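Moklow Household Measurements
Data card and readme, second release

What this is

A table of furniture and fixture dimensions taken in rented homes in Vevivstead and Parnstead. It has 696 rows. Each row is one object: a shelf, a stool, a side table, a bench, a bed frame. The columns give height, width, depth, the load printed on the maker's label if a label was found, and a short note from whoever did the measuring.

I maintain it. I did not start it, and I would have set it up differently. Please read the section on known problems before you use a single number from it. The first release went out without that section, and people quoted it in ways I still find hard to defend.

Why it exists

The claim behind the original project was that small furniture sold today is lower and narrower than what people bought a generation ago, and that this makes rented rooms harder to live in for older tenants. It's an appealing claim. I have yet to see it shown. What we have is a pile of measurements from two towns, and a pile of measurements from two towns can't tell you what changed over thirty years. Anyone who says this table proves the claim has not looked at the date column, which is mostly blank.

How the measurements were taken

With a steel tape, to the nearest quarter inch. Height is floor to highest fixed point. Width is the longest side seen from above. Depth is the other one. Items with raised sides were a headache: some people measured to the flat top, others to the top of the rails, and the first release mixed the two without saying so. The column top_height now holds the flat surface and rail_height holds the rest.

Small stands like the black metal one on the white board, with a rail at each short end, are the sort that got recorded both ways. 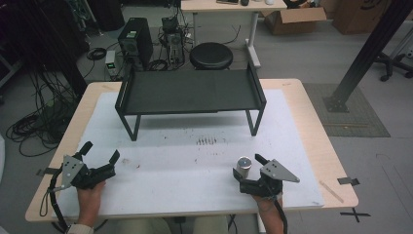

Files

items.csv is the main table.
rooms.csv has one row per room, with floor area and ceiling height.
notes.txt holds the free-text remarks, lightly cleaned. Names and street addresses were removed.
changes.txt lists what moved between releases. Read it if you have used the older copy.

Known problems

The homes were not picked at random. People signed up after seeing a notice, and people who answer a notice about furniture probably have opinions about furniture. Parnstead is badly underrepresented, with 64 rows in all.

The load column is close to worthless. Labels fade, and a label tells you what the seller wanted to print. One bench carries a printed limit of 3000 pounds. I left it in as found and flagged it, but I don't believe it and neither should you.

The material column was filled in by eye. "Oak" in this table means somebody thought it looked like oak. I have merged all the wood types into one value, and a few users have complained that this throws away detail. It throws away guesses.

The condition score runs from 1 to 4 and had no written guide. Two people scoring the same chair would often disagree. Jihad Najjar rescored a batch using his own rules and got a noticeably different spread, which is recorded in changes.txt. Neither version is the right one.

What you can use it for

Teaching people to clean a messy table. Checking whether a form you are designing asks for height clearly enough. Getting a loose feel for the sizes found in these homes.

What you should not use it for

Trends over time. Safety limits. Any sentence beginning with "the average home." The Chu index, which some people build from the width and depth columns, assumes every item is a plain box, and a good share of these are nothing like one. If you compute it anyway, say so and leave my name off.

Corrections

Send the row number, the value you think is wrong, and how you know. "It seems too small" will not get a row changed. Corrections received by the end of August go into the next release, and later ones wait for the one after that.

License

Free to copy and change, with credit to Moklow. Keep the known problems section attached to any copy you pass on.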